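White table, white microwave, everything shows

kettle_845
Redoing the break room at work, Pringate building, 2 of us on it. Table is the Vitale one in white. Now everyone's got an opinion. Should I swap it before Friday or leave it be
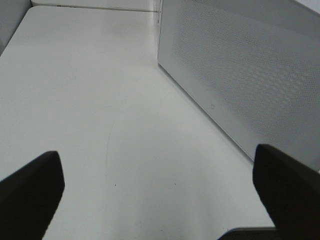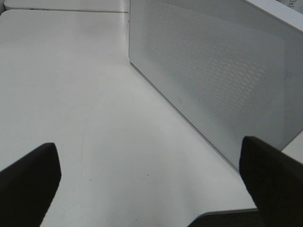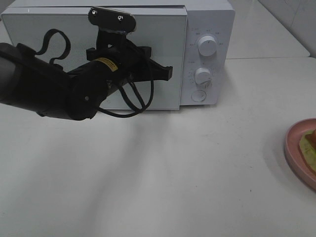 My real question is cleaning, bc I wipe this thing down every morning and it never stays that way. Spray, paper towel, dry cloth, still not happy. One dark hair or thread or whatever on the bare tabletop in the first pic, plus two tiny dark specks. Is it static?? Wood top from Wolance was 68 bucks more, kinda regret it now

dmarino
Paper towel is your problem, sheds lint. Damp microfiber, then walk away. Dont swap the table.
- Debora Marino

plainoak20
disagree, swap it. Had white in my last place and hated it by May. You clean it at 8, crumbs by 9.

serinthorpe_sue
Crumbs on white = you see them and wipe them. On oak they just sit there lol. I'll take white

plainoak20
sure if you enjoy wiping

kettle_845
I do not

tilly_b
Love the plain microwave door tho, no window, two knobs, done. Ours has a million buttons and all anyone ever uses is the 2 min one. Does yours show fingerprints?

kettle_845
around the knobs yeah, door not so bad. dish soap gets it off

dmarino
Same soap on the table, just a drop. Rinse the cloth or it streaks

kettle_845
ok trying that tomorow. table stays for now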